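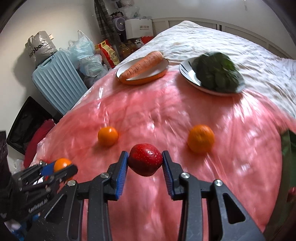
Abb. 1: Apfel, dunkelrote Schale mit hellen Sprenkeln

Projektbericht "Grumby": Obst in der Mittagspause
Seminar Ernährung und Alltag, Abgabe: 28. Januar 2021

1. Fragestellung

In unserem Projekt geht es darum, warum Studierende in der Mittagspause selten Obst essen, obwohl viele angeben, es gern zu mögen. Ausgangspunkt war eine Beobachtung in der Cafeteria Provavano. Dort liegt das Obst am Ende der Theke hinter der Kasse. Wer bezahlt hat, müsste sich noch einmal anstellen. Wir wollten wissen, ob der Standort eine Rolle spielt oder ob eher Preis und Geschmack entscheiden.

2. Vorgehen

Der Fragebogen umfasste 12 Fragen und wurde im Mai verteilt, zum Teil auf Papier, zum Teil als Link. Von 600 ausgegebenen Bögen kamen 371 zurück. Unvollständige Bögen haben wir mitgezählt, wenn der Teil zum Essverhalten ausgefüllt war. Für Druck und Material standen uns 200 Euro zur Verfügung, ausgegeben haben wir weniger.

Gefragt wurde nach Apfel, Banane, Orange, Pflaume und Weintrauben. Beeren haben wir weggelassen, weil die Cafeteria sie nicht führt. Im Rückblick war das ein Fehler, denn im Freitextfeld wurden sie oft genannt.

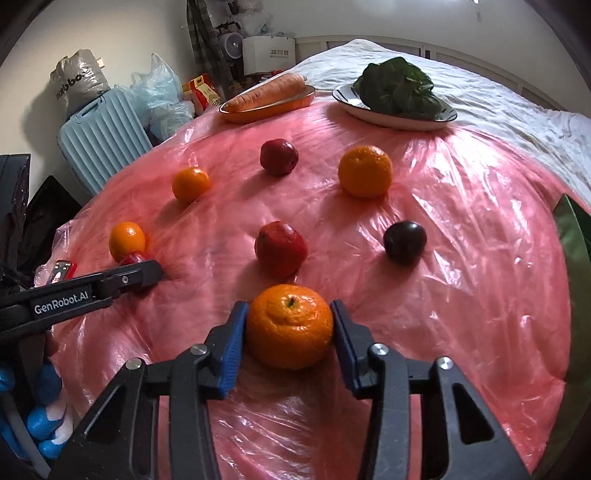 Bei den Gründen gegen Obst lag der Aufwand vorn. Viele schrieben, dass sie in der Pause nichts schälen wollen und danach klebrige Hände haben. Das betrifft vor allem Zitrusfrüchte. Der Preis kam erst an zweiter Stelle. Am Geschmack lag es bei den wenigsten, wobei sich mehrere über mehlige Äpfel beschwert haben.

Überrascht hat uns der Unterschied zwischen den Semestern. Die Erstsemester bringen häufiger Obst von zu Hause mit, später lässt das nach. Wir vermuten einen Zusammenhang mit dem Auszug aus dem Elternhaus, haben die Wohnsituation aber nicht abgefragt und können es deshalb nicht belegen.

3. Versuch mit dem Standort

Nach der Befragung durften wir den Obstkorb vor die Kasse stellen. Das Obst kam wie sonst vom Lieferanten Matsuda, Preise und Sorten blieben gleich. Laut Kassenpersonal wurde in dieser Zeit mehr Obst verkauft, besonders Äpfel und Bananen. Genaue Verkaufszahlen haben wir nicht bekommen, da die Kasse Obst und Joghurt unter derselben Taste bucht.

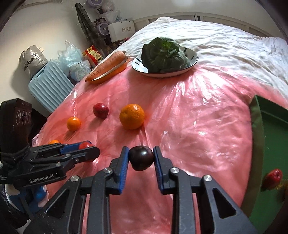
Pflaumen blieben auch am neuen Platz meistens liegen. In den Freitexten hieß es dazu, man wisse vorher nie, ob sie süß oder sauer sind. Außerdem bekommen sie im Korb schnell Druckstellen, wenn Äpfel darüber liegen. Eine flache Schale wäre besser gewesen.

4. Offene Punkte

Der Versuch war kurz und fiel teilweise in die Prüfungszeit, in der ohnehin anders gegessen wird. Eine Vergleichsgruppe fehlte. Wer das Thema weiterführt, sollte vorher mit der Cafeteria klären, dass Obst eine eigene Kassentaste bekommt, und die Wohnsituation in den Fragebogen aufnehmen. Der Fragebogen und die Auswertungstabelle liegen im Kursordner.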